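Sorting cells at Varnska – your questions

Updated Sat 13 May. Questions to Rafferty Thibodeaux, packing office.

Are jobs going?
No. All 12 people on the kit line stay on. Two move to checking, rest rotate. Same pay grade.

Why robots at all?
Wrists, mostly. Letter kits are small pieces all shift long, and the July orders are bigger then last year. Skakidis wants 356 cartons a day out of us.

Do I have to run one?
Only if you sign up. Training is 3 mornings, paid, at the Mosia building. Bring your badge.

What if it drops something?
Leave it. Press stop first, then pick up. Never reach in while it's moving – not even for one piece.

Who do I call when it stops?
Cao on days. Nights, leave a note on the board and go back to hand packing.

What will the checkers be doing?

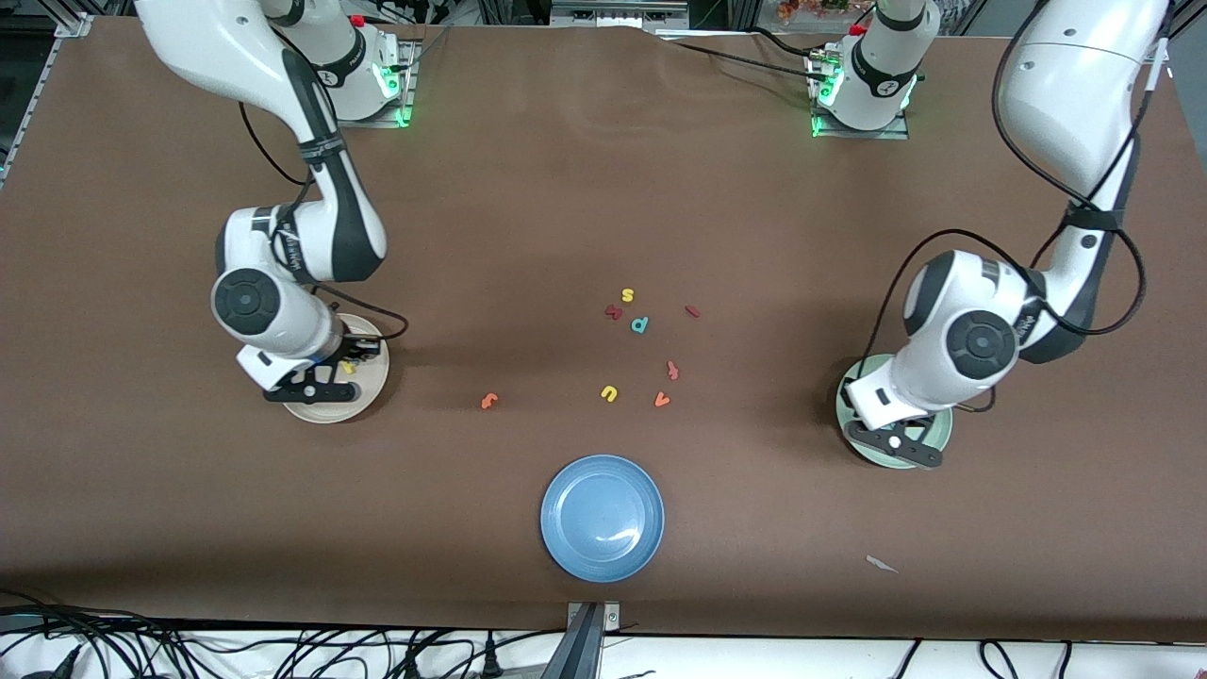 Checking is still a person's job and will be for a good while. You look over the sorted plates, pull anything wrong, sign the sheet. Both arms work the same table, so you'll be watching two plates at once plus whatever foam letters are still lying in the middle. Colors are mixed, don't go by color alone. Slow is fine the first weeks.

Can we still have the radio on?
Yes. Keep it low enough to hear the stop alarm.

Will my breaks change?
No. Same times, same room. If a supervisor tells you diferent, come see me.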